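Notes from the Wesdale lab visit, February

Gayan Samarakoon and I went to Wesdale to compare two parallel-jaw grippers before we order. Most of the morning was in the simulator, on a white table with six objects.

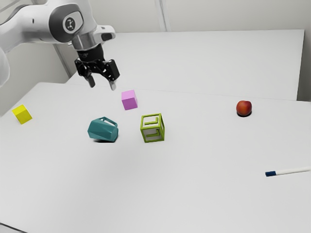

Gripper open near the pink cube, simulator view.

Anjana Mollah ran 14 trials per gripper. She had us watch the teal piece, whose flat facets leave few good places to grip.
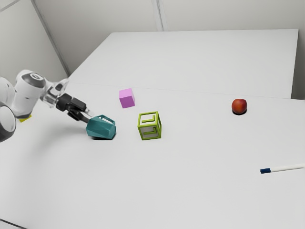
Finger length was the main difference on paper. The longer set adds 4 mm and needs its own controller profile. Anjana will send the logs, and Gayan wants the same trials on the real arm.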